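A Long Courtship by Post: "The Ferry Clerk's Letters" by Rocío Orellana

I picked this novel up on a rainy afternoon, meaning to read a chapter before supper, and ended up eating toast over it at midnight. So you may take everything that follows as coming from someone who was won over early.

The story belongs to Facundo Lagos, who sells tickets at the ferry office in a small river town called Akness. He is past 40 when he begins writing to Iara Paredes, a schoolteacher on the far bank, over a lost umbrella. The umbrella gets returned in the second chapter. The letters carry on for years, and for most of that time the two of them hardly meet, even though the crossing is short and he could ride it for free whenever he liked (I wanted to shake him, I really did).

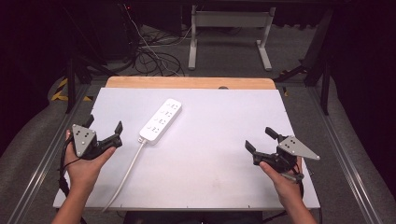 What I loved

The letters themselves, first of all. Orellana gives each of them a proper voice. Facundo writes the way shy people do, with three lines on the weather before he dares to say anything, and Iara teases him for it and then, a few pages later, starts doing the very same thing. There is a letter in June, after her father's funeral, where she only lists what is left in his kitchen cupboards, and I had to put the book down and go call my sister.

I was also very fond of Octavio Riquelme, the old postmaster, who knows perfectly well what is going on and keeps his mouth shut for most of the book. When he finally does speak up it is only a sentence or two, and I won't spoil it for you.

What I liked less

The middle sags a bit. Facundo is offered a better position in Ulloa, and we spend a good many pages on whether he will take it, with an uncle and a bank loan and a cousin I kept mixing up with the uncle. I suspect some readers will wander off about there, and I hope they come back, for the chapter after he leaves is the finest in the book.

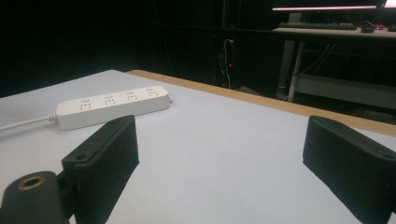
And then there is the ending, which my reading group argued over until the coffee was cold. Some of us felt Iara forgave him too quickly. I thought she had done her forgiving a hundred pages earlier – it's all there in the letter about the pear tree, if you go back and look – and was just waiting for him to catch up. I have read those last pages twice more and I still think so.

The Neduvano paperback is nicely made, with good clear type, though the letters are set in a slanting script that made my eyes tired by bedtime. If you have the choice, I would read it in daylight. I'm lending my copy to my sister next, and then I'd like it back.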